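Notebook – cell software, stacking task
September 24, 2023

Carrying on from the last entry. Goal for the day was to find out why the stack planner keeps re-planning in the last few centimetres above the tower, and to get the perception node to stop changing its mind about the height of the top block. Progress on the first, partial on the second.

State at start of session

Planner branch is Bidix, merged up to the head of main. Perception is Flodo with the plane-fit module switched on. Logging through Brokard as usual. I pinned all versions before touching anything so the runs below can be compared with each other. They can't be compared with the March runs, which used the old hand-eye calibration and a different tool frame.

Both arms are in the same planning scene now. The left one does the handling. The right one holds its park pose and is treated as a static obstacle, with its cable bundle modelled as a fat capsule hung off the upper link. The capsule is ugly but it has stopped the planner from offering paths that look fine in the viewer and would snag in real life.

Problem 1: re-planning above the stack

Symptom: the arm comes down over the tower, pauses, backs off a little, comes down again. Sometimes once, sometimes several times. The log shows a new plan request each time, with the reason field set to "goal moved".

The goal is moving, by very little. Each time Flodo publishes a new top-block pose, Bidix compares it with the pose the current plan was built on. The threshold for a re-plan was 2 mm, and the height estimate wanders by more than that once the hand is close. So we have a planner doing exactly what it was told with a noisy input.

Things tried, in order:

Raised the threshold to 4 mm. The pauses mostly went away. I don't like it as a fix. A block that has really shifted by 3 mm would be ignored, and with thin blocks that is enough to put a fingertip into the one underneath.

Put the threshold back to 2 mm and added a freeze: once the hand is inside the approach zone, the goal pose is latched and new poses are only checked against a much looser sanity limit. Behaviour is smooth. If the sanity limit trips, the arm retreats to the pre-grasp point and starts over, so a bad latch costs time and nothing else.

Tried a low-pass on the pose instead of the freeze. Worse. The filter lags during the approach and then catches up right when we want it steady.

Keeping the freeze. The size of the approach zone is a parameter (approach_latch_height) and should stay a parameter, as it depends on finger length. Don't hard-code it when porting to the other arm.

Problem 2: height of the top block

The wander itself is still there and the freeze only hides it. Pulled the recorded clouds out of Brokard and went through 236 frames by hand with the segmentation overlaid. Two separate causes.

First, the table. The finish is glossy and throws highlights, and the depth in those patches is junk. The plane fit was taking some of those points as inliers, which tips the plane slightly, and every height in the scene is measured from that plane. Masking saturated pixels before the fit helps a lot. The mask runs on the colour image and is applied to the depth after registration. I grow it by a few pixels to cover the ragged border.

Second, the shadow from the arm. It falls across the tabletop next to the blocks and moves with the arm, so the colour-based part of the segmentation sees a dark region with a hard edge and now and then decides the edge belongs to the tower. The blocks are off-white, so it ought to be an easy separation, but the code works on local contrast only and has no idea what colour a block is. Added a brightness floor for block candidates. Crude, works on the recorded data, will break the day somebody brings in dark blocks.

The offsets between layers are a smaller nuisance. The blocks don't line up exactly, so the cluster seen from above is wider than one block, and the centroid gets pulled toward whichever lower layer sticks out. Changed it to use only points within half a block thickness of the maximum height. The yaw estimate improved as a side effect, which I had not expected to be tied to this.

Replay results

Ran the recorded set again through the new chain. Spread of the top height is down to under 2 mm in all but a few frames, and those few all have the fingers in the region of interest. That is a known hole. The self-filter uses the old hand mesh and the fingers poke out of it when open. With the latch on, those frames don't reach the planner, but they should be fixed properly.

Live runs

Did 30 pick cycles from the stack with the latch on, mask on, brightness floor on. No goal-moved re-plans inside the approach zone. One sanity trip, caused by me leaning over the table to look at the fingers. Cycle time is a little shorter than before, all of it from the missing pauses. Speed was limited throughout, so don't quote that time to anyone.

One planning failure that I can't explain yet. Bidix returned "start state in collision" with the left arm at its pre-grasp point, well clear of everything. The scene dump shows the capsule for the right arm's cables rotated by a quarter turn. Looks like a stale transform at start-up. It went away after restarting the scene server and did not come back, so it will come back. Dump is saved with the run.

Chiang solver

Swapped the inverse kinematics to the Chiang solver for the last few cycles, to see if the wrist flips go away. They do. It is slower per call – around twice the time on this machine – but we call it rarely enough for that to be fine. It seeds from the current joint state by default, where the old one seeded from home, and I suspect the seeding is the real difference. Worth testing the old solver with a current-state seed before we take on another dependency.

Open items

Update the self-filter with the new hand mesh, fingers open and closed.

Make the scene server wait for a fresh transform before it places the cable capsule. Log a warning if it has to wait.

Turn the brightness floor into a per-object setting so it travels with the block definition.

Old solver with current-state seed, same cycles, same start poses.

Write a regression test from the recorded clouds. The frames with fingers in view should be in it, marked as expected failures until the self-filter is done.

Config for the live runs is committed on the branch. If you pick this up before I do, start from that commit and leave the sanity limit where it is until the self-filter has been sorted out.
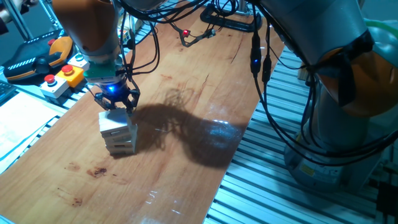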